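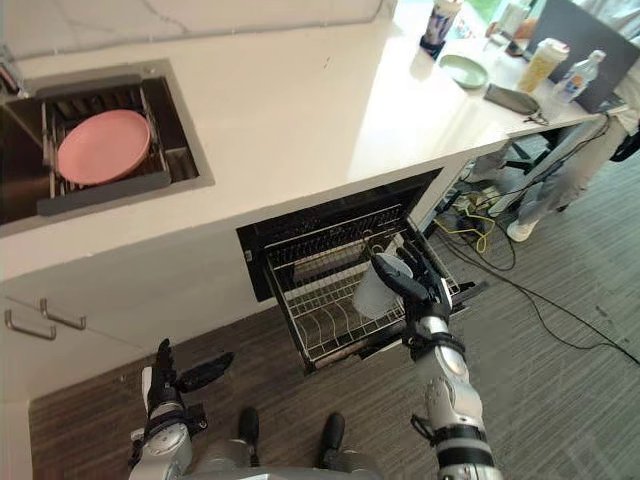 Ilze Vantare
Research assistant, regulation mapping, Nurngate office

2024-03-02

Continued sorting the submissions to the licensing review. Total in the file is 1467. Cerkico found 129 of them to be the same form letter with a different signature, so I moved these to a separate folder and kept one copy in the main set. First 600 are now coded by agency named. I used version 4 of the code list.

Problem: many people write "the ministry" when they mean the board, and the board when they mean the inspector. I code what they wrote and put my guess in the second column - please do not merge the columns.

Arkon export still loses the accents. Saved as plain text for now.

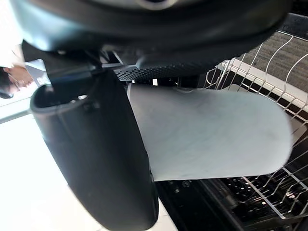 The overlap table is the harder part. For each product type I must write which body sets the rule and which one enforces it, and for machinery the answer changes with the labour code and the electrical code. Some machinery would sit in two rows at least, and the Cartwright summary gives it only one. I left both rows open, marked in yellow.

To do: check row 9 against the September bulletin. Ask for the older fee schedule.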